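3.2 Tabletop layout and object placement

The tidying tasks were carried out at a single table in a small room on the ground floor of the Cullinane building. The surface was left bare between tasks, and the rimmed container was set down before any of the loose objects. Its position was not marked on the table. Early trials with taped outlines had led participants to align the container with the tape, which added several seconds to each task and told us little about how people put things away.

Loose objects were drawn from a pool of 18 household items and toys, all small enough to be grasped with one hand. Participants were seated and used the right hand only. They were told where the objects should end up but were given no order in which to move them (Figure 2).
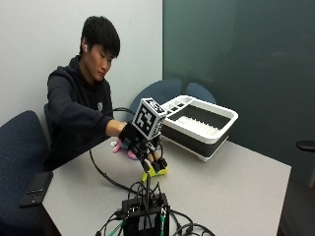
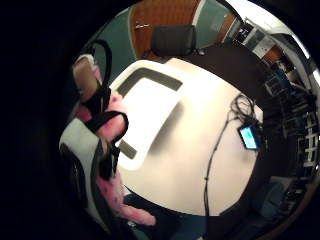
Figure 2. The table during the tidying tasks, in two views.

Each participant completed five tasks, for a total of 301 usable tasks after exclusions. A task was excluded if an object fell to the floor or if the participant stopped to ask a question. Placement order was coded from the recordings by Áine Rafferty and Declan Lynch, working separately; disagreements were settled by Lâm Đặng.

Two measures were taken from the coded data. The first was reach order - whether the nearest remaining object was the next one picked up. The second was the number of regrasps, defined as any release and renewed grip before the object reached its final position. Soft items were coded under a looser rule, as they often changed shape in the hand and the moment of release was hard to fix. Pauses shorter than 1000 ms were counted as part of the preceding movement.

The container was treated as full when an added item rested above the level of the rim. This threshold differs from the one used in the Netari pilot, where any contact between stacked items ended the task, and the two sets of results are therefore reported separately in Section 4.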